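Fliltwood Newsletter: Latex care for the cold months
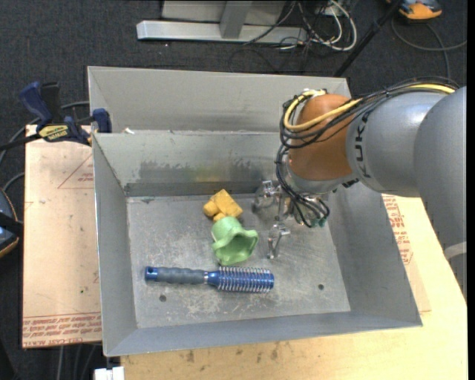
How often should a foam weapon be sprayed with silicone?

Before every event, and once more when it comes home, as long as the surface is clean and dry first.

We get more mail on this in January than in any other month. Most swords and axes sit in a garage or a car trunk from fall to spring, and cold storage is hard on latex. It dries out, goes sticky where it touches other latex, and starts to crack near the guard. By the time the season opens, the damage is done and the safety check at the gate will turn the weapon away.

Start with a wash. Use lukewarm water and a drop of dish soap on a soft cloth. Do not soak the weapon. If water gets in through a small tear, it stays in the foam and the skin will start to lift. Pat it dry and leave it overnight at room temperature.

Next, look it over under a good light. Bend the blade a little each way and watch the edges. Small splits can be closed with liquid latex, put on in 2 thin coats with a full drying time between them. If you can feel the core through the foam at the tip, retire the weapon. There is no safe home repair for that.

After that comes the silicone. Spray it on the cloth, not on the blade, and wipe from guard to tip. Leave the grip alone - leather wraps get slippery and stay that way. One 300 ml can of Greltik spray should last most players a full season.

Store weapons hanging by the pommel loop or lying flat with nothing on top. Never stand them on the tip. The core slowly works its way down through the foam, and it does this faster with heavy pieces like the Rathnayake two-hander. Keep plastic wrap off painted surfaces and keep everything out of direct sun.

Rokeya Pathirana will be running the repair table again at the Fivadska winter meet. She checked 143 weapons there last year and sent most of them home with a patch and a fresh coat. Bring yours clean, please. She has liquid latex in black, brown and clear, but no metallic paint, so pack your own if the blade needs a touch-up. The table opens at 10 a.m. and closes when the evening game starts.

Stock note: the short dagger, item 706, is back in both grip colors. Throwing knives are still on back order, and we will write to everyone on the list when they arrive.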